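Cupboard robot back at work after Thursday's stoppage

A quick update for everyone who has been asking why the third floor went quiet on Thursday afternoon. The short answer is that Merkura stopped itself halfway through a cupboard job and wouldn't start again, and we decided to leave it alone until we knew why. I was sitting two desks away when it happened, so I'll tell it as I saw it.

The job was one it has done plenty of times: go up to a low cabinet, open the door, find a folder, shut the door again. It had got through 278 runs since we moved it up from the ground floor, and I think we'd all got a bit used to it (I'd stopped looking up from my screen, I'm sorry to say). A little after lunch it swung a door open and then simply kept pulling. The door had gone as far as the hinges would let it and the arm carried on, with a horrible creak, for three seconds or so before Yogesh Solanki hit the stop. Nobody was hurt and nothing was broken apart from one hinge screw, which had pulled out of the wood.

What bothered us more came next. Yogesh let the stop go, as you would after a normal trip, and the base rolled back a few centimetres with the arm still gripping the door. It shouldn't move at all until somebody has told it to. He hit the stop again and this time he pulled the battery as well – quite right too. 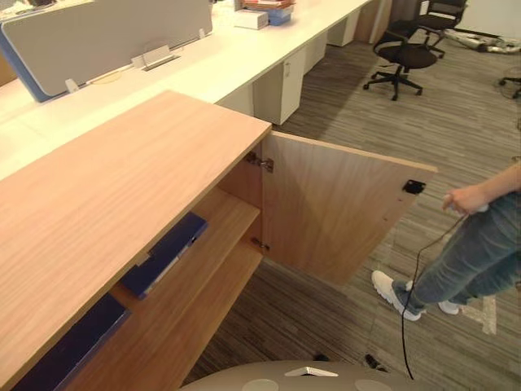

Kalkidan Endale spent most of the evening going through the logs and found two separate things. The first was the force limit on the arm. An update from Milto, who look after the software for us, had put it back to the factory setting, and that setting is far too high for office furniture. Our own lower figure had been wiped and there was no warning on the screen to say so. The second was a queued command. When the arm stopped, the next move stayed in the list, and releasing the button let it through. Milto have owned up to both and sent a fix the next morning, which I thought was pretty decent of them.

I asked Aarti Gautam, who runs safety for our floor, whether she was cross. She said she was mostly annoyed that we'd had one person standing near the door and no agreed distance. "I don't mind a machine stopping," she told me. "I mind it starting." She has now asked for eight slow test runs with the new software before anyone goes back to the normal routine, and all eight were done by the time I wrote this. The door stopped where it should every time.

There are a few changes to get used to. The force limit gets checked at the start of each session and written on the sheet by the kettle. After any stop, the list of moves is cleared by hand before the button is released. And please keep well back from an open door while the arm is moving, even if you only want your binder – ask and we'll pause it for you!

The hinge has been fixed with a longer screw. If you hear that creak again, shout for Yogesh or me straight away.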